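Section 5. Sharing the Floor

Read this section before your first shift in the Domdale hall. Read it again after your second, when you believe you know it.

5.1 Before you pick up a gripper

1. Sign in at the desk and collect one Vollow hand gripper. One. Two-handed work is covered in Section 6 and needs Latifa Amrani's signature.
2. Squeeze and release it 13 times. The finger pads must meet along their full height every time. "Mostly" is a fault, and goes on the fault sheet.
3. Wipe the pads with the dry cloth. Glass cleaner makes them shine beautifully and hold nothing.
4. Tighten your backpack straps and tuck in the loose ends. Straps love door handles.

5.2 Working near other operators

5. Walk your route once with the gripper closed.
6. Keep an arm's length between you and the next operator. Use the longer of the two arms.
7. Say "behind you" when passing. A person looking down at a task has no idea you exist.
8. Finish or abandon a task before talking about lunch.

Caution: The bathtub is a hard surface with a curved rim. Approach with the pads open and the wrist loose. Do not use the rim as a stop, a rest or a place to lean while thinking. 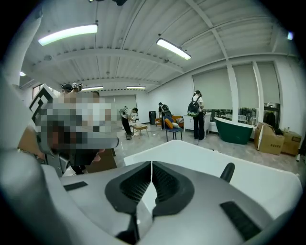

Can two operators work on the same piece of furniture?
Only if the task card lists both of them by name. Otherwise the second operator picks another station and comes back when the first has stepped away.

5.3 Stopping

9. Anyone may call a stop, including people who started on Sunday. Open the gripper, lower it, stand still.
10. The person who called the stop is the one who ends it. Shouting "are we good?" across the hall does not count as ending it.
11. If you dropped something, leave it until the stop is over. It has already reached the floor and has no further plans.

Note: A session runs 50 minutes at most. Heroes who skip the break have their last recordings thrown out under the Sirkasero handling rules, and Sabina Krajčí will not be moved by the quality of the work.

5.4 Putting things back

12. Return every object to the spot shown on the task card. "Near it" is a different spot.
13. Hang the gripper on its own numbered hook, pads closed. Hook 34 is loose and stays empty until it is fixed.
14. Write down faults before you leave the hall. See Section 7 for the Tichý charging rack.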